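Reading "A Lamp at Ornside": What a Memoir Keeps and What Its Editors Keep Back

Inês Morais
December 2021
4 min read

My project started with a library copy of A Lamp at Ornside, the memoir of Ruta Bekska, who entered domestic service in the Braltusbridge district at thirteen and published one book, at seventy. I had meant to write on the strike at the cannery, where she worked later. The strike gets four pages. The floors get two chapters, so I followed the floors.

There are two editions. The first was put out by a local press and ran to 227 pages. The second, edited by Karl Ekström, came nine years later with a new introduction, a glossary and a noticeably thinner middle. Ekström says he made "light cuts for pace." I compared the two line by line over most of a January, a method I recommend to anyone who finds their winter too exciting, and recorded 30 passages missing from the second edition. Most concern wages, employers' names, or both.

The missing passages are rarely dramatic. In one, Bekska lists what was taken out of her pay in her first year: a cap, a cracked basin, candles. In another she names the family who sent her home for Christmas without her fare, and then names their dog, more fondly. Ekström's version keeps the dog. Readers who know only his edition meet a cheerful woman who remembers hard work and good animals, and several reviewers at the time praised her lack of bitterness. She had plenty. It was in the other edition. 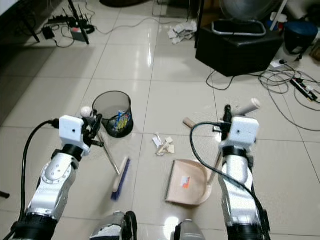 Domestic labor is the real subject of the book's first half, and Bekska writes about it with the precision other memoirists save for battles. She can spend a page on the right way to wring a cloth. Tools matter to her, and so do the places they are kept. I thought of her over the white ball-shaped knob on that broom handle, next to the wastebasket: she gives a whole paragraph to the handles at Ornside House, which were bare wood and left splinters, and to the housekeeper who said splinters built character. The paragraph survives in both editions. The housekeeper's name survives in one.

I also looked at how the book was received. The district library holds a box of letters sent to Bekska after the first printing, and I read those I could, given the handwriting. Many came from women who had been in service themselves and wanted to correct her on starch. Two came from descendants of employers, who wanted to correct her on everything. She kept them all, and wrote "no" in pencil on one of the latter.

There are limits to this report. I found no manuscript, so I can't say whether Bekska agreed to the cuts. She was alive when the second edition appeared and signed copies of it. My supervisor pointed out that signing a book is not the same as approving it — I had written three pages assuming it was, and they are now gone, for pace.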